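The pepper shelf at the Estus seed library takes up more room than anything else in the building. Tomatoes come second, beans third. The peppers fill five drawers of an old card catalog, and on the first Wednesday of the lending season there is usually a line in front of them before the doors open at nine.

Estus is a farm town that has lost most of its farms. The cannery closed, the rail spur was pulled up, and the big fields east of the river went to soybeans. What stayed was the gardening. Almost every house on the older streets has a vegetable bed, and many of them have been planted with the same kinds of seed for three or four generations. The library started as a way to keep those kinds from disappearing when a gardener died or moved away.

It works much like a book library. A member takes a packet in early spring, grows the plants, saves seed from the best ones, and brings some back in October. There are no fines. If the crop fails, the member writes down what went wrong and tries something else the next year. The catalog now lists 307 varieties, and last season the library handed out 1,566 packets, mostly to people within a short drive.

Peppers cause the most trouble. A tomato flower mostly pollinates itself, and a gardener can grow several kinds side by side and save fairly true seed from all of them. Pepper flowers do the same on a quiet day, but bees visit them too, and a bee that has been in the cayennes will carry pollen to the sweet peppers two rows over. The fruit that year looks normal. The surprise comes the next summer, when a plant grown from that seed gives a sweet-looking pepper that burns.

The library has had its share of those. One year an entire drawer of a local frying pepper came back crossed with something hot, and the packets had already gone out before anyone tasted the result. The rule since then is that returned pepper seed goes on a separate shelf until a few plants have been grown out and eaten.
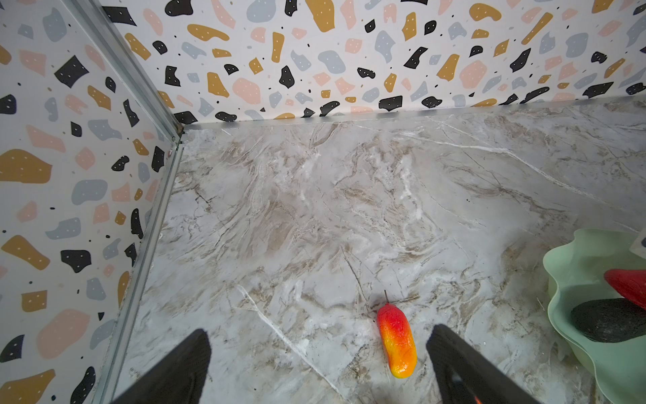 **By the Home & Garden Desk**
*Staff writers, regional features*

Color is another source of confusion. Most peppers start green and change as they ripen, and many pass through more than one shade on the way. Some go from green to yellow to orange to red. Others stop at yellow and stay there. New growers often pick at the first sign of color and save the seed, which is too early. Seed from a pepper that is only partly ripe may sprout, but it sprouts unevenly and the seedlings tend to be weak. The instruction sheet in each packet says to wait until the fruit has reached its final color and the skin has just begun to wrinkle.

After that the work is simple. Cut the pepper open, scrape the seeds onto a plate, and throw out any that are brown or flat. Wear gloves for the hot ones. Spread the seeds in one layer and leave them somewhere airy, out of the sun, for a week or two. A dry seed snaps when bent. One that folds needs more time. Paper envelopes are better than plastic bags, and the label should have the variety, the year, and the name of the street where it was grown.

The street name is an Estus habit. Older members say that seed kept for years on the river side does better in wet springs, and seed from the hill does better in dry ones. There are no measurements to back this up, though the idea is reasonable. Any gardener who saves from the best plants each year is choosing the ones that suit that soil.

Other towns have copied the setup. Indton has a smaller collection in the back of its hardware store, mainly beans and squash, and trades with Estus every winter. Mustden tried a library and gave it up after two seasons – too many people took seed and too few brought any back. Its remaining packets were moved to Estus, where they have a drawer of their own.

The money is modest. The library spent $1,630 last year, nearly all of it on envelopes, printing, and a dehumidifier for the storage room. The room itself is lent by the township.

Lending for the coming season opens in February. Anyone can join at the desk. Growers who are new to saving seed are usually steered toward beans or lettuce first, and then to peppers once they have a year behind them and enough space to keep the hot ones well away from the sweet.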